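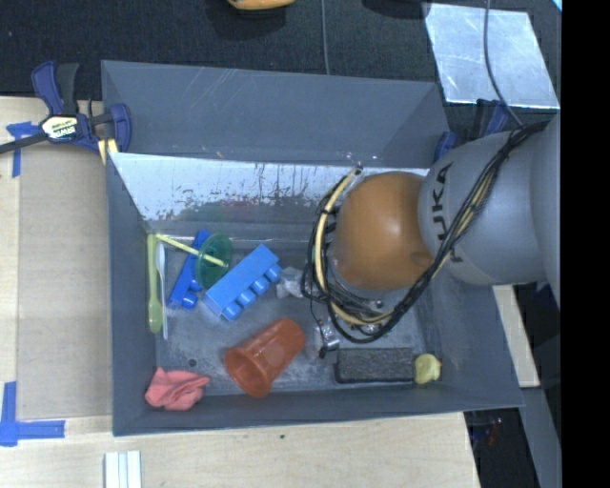
Every house has a place where things go when they have no place, and the Vitdale Tenants' Newsletter has received more mail about junk drawers than it ever did about the parking. So let us talk about the gray bin. A drawer at least has the decency to close. A bin with tall sides just stands there on the table and takes whatever it is given: a light green plastic spoon, a slim white utensil lying alongside it as if they were a set, a dark blue toy brick with a translucent green disc resting on one side of it. I own most of that collection myself, in other colors, and I could not tell you what my disc belongs to either. I have moved it through 2 apartments.

The annual clear-out of the shared closet at Demus Court comes up in February, and this month's column is meant to be advice. I have been clearing out closets for 15 years and have the back to show for it, along with a number of closets that are exactly as full as they were.

Start with the plastic spoons. People will defend a plastic spoon with a passion they never show for a silver one. It came with a yogurt, or a camping kit, or a child who is now at college, and it might be useful. It might. Keep two for the lunch bag and let the others go. If you discover you need a third, the Mahama Deli on the corner hands them out with the soup, which I suspect is how we all got into this.

Toy bricks are a different matter, as they are never really yours. They belong to a larger set that is in another room, or another state, waiting for the one long blue piece so the boat can be finished. Put them in a jar by the front door. Any child who visits will sort the jar for you without being asked - the same child who cannot find a sock.

Then there are the Unknowns. My rule used to be that an Unknown got 6 months on the shelf and then went out with the trash. I gave up the rule after throwing away a small white peg that turned out to hold up the middle shelf of a Bultaner bookcase. A replacement peg was available only in a bag of 600. I now have 599 Unknowns, in the bag, in the closet. Anyone with a sagging bookcase should feel free to knock.

As for the bin itself, wipe it out before you fill it again. Scuffs don't matter and scratches are only history, but crumbs find their way into the corners and stay there through several administrations. Mine got a rinse in the bathtub last year and came out looking almost respectable, so naturally I put everything back in it.

Boxes for the clear-out will be in the lobby at Demus Court the week before, one marked KEEP and one marked GO. Last time there was a third marked MAYBE, and it is still in the laundry room. If your waffle iron is in there, please come and get it. The cord has been wrapped around somebody's ski boot and we would like the boot back.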